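Why Do Plates Have a Rim?
A page for curious kids, from the Platley Children's Museum

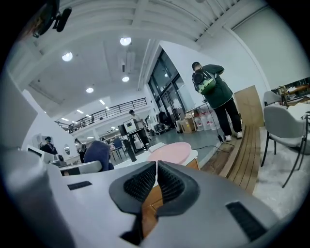 What is a plate made of?
Most plates are made of clay that has been baked very, very hot. The baking is called firing. Clay goes in soft enough to scratch with your fingernail and comes out hard enough to ring when you tap it.

OK so — clay first. Where does it come from? The ground. Rivers wear down rocks for thousands and thousands of years, and the tiniest bits settle in the mud. Sticky, squishy, smells a bit like rain. Near Enddale there is a whole hillside of it, gray on top and nearly orange lower down. The orange comes from iron. Same stuff that makes rust.

Shaping it
A potter can spin a lump of clay on a wheel and press it flat with wet hands. Factories use a mold instead. A slab goes on, a metal arm comes down, done. Next one. The old Collet pottery made 1,784 plates in its best week, and all of them had to be carried to the kiln on boards. On people's shoulders! Up a ramp.

Then the plates have to dry. Slowly. If a plate dries too fast it bends like a potato chip, and there is no fixing it. You just squash it up, add water and start agian.

Into the kiln
A kiln is an oven for clay. Way hotter than the one at home — hot enough to glow. Most plates go in 2 times. The first firing makes them hard but a little bit spongy, so water would soak right in. Then they get dipped in glaze, which looks like thin paint and is mostly ground up glass and minerals. Second firing, and the glaze melts into a shiny skin.

Funny thing about glaze: the color in the bucket is often not the color you get. A glaze can look dull pink in the bucket and come out bright blue. Hannelore Grabner ran the glaze room at Collet and kept broken pieces on strings so she could remember which bucket made which color. You can see her strings upstairs, by the window.

So what about the rim?
Right, the rim. It does a few jobs. It stops gravy from running onto the table. It gives your fingers a place to hold that isn't hot food. And it makes the plate stronger, because a flat sheet of clay likes to sag in the kiln and a turned-up edge helps hold it in shape.

Did people always have plates?
Nope. Long ago lots of people ate off thick slices of old bread. The bread was called a trencher. It soaked up the juices, and afterward you could eat it, or give it away, or the dog got it. Later on came wooden trenchers, square or round, sometimes with a little hollow for salt.

Try it at home
You need air-dry clay, a rolling pin and a bowl. Ask a grown up first.
Roll the clay out flat, as thick as a pencil.
Put the bowl upside down on top and trace round it with a butter knife.
Lift the edge up a little with your thumbs, all the way around.
Leave it for 3 days and turn it over once a day.
Paint it. Don't eat off it tho, air-dry clay goes mushy and the paint isn't for food.

Words to know
Kiln — a very hot oven for clay
Glaze — the shiny glassy coat
Trencher — a bread or wood plate from long ago

Text by Balthasar Eder. For ages 8 and up. Next page: Why are spoons round?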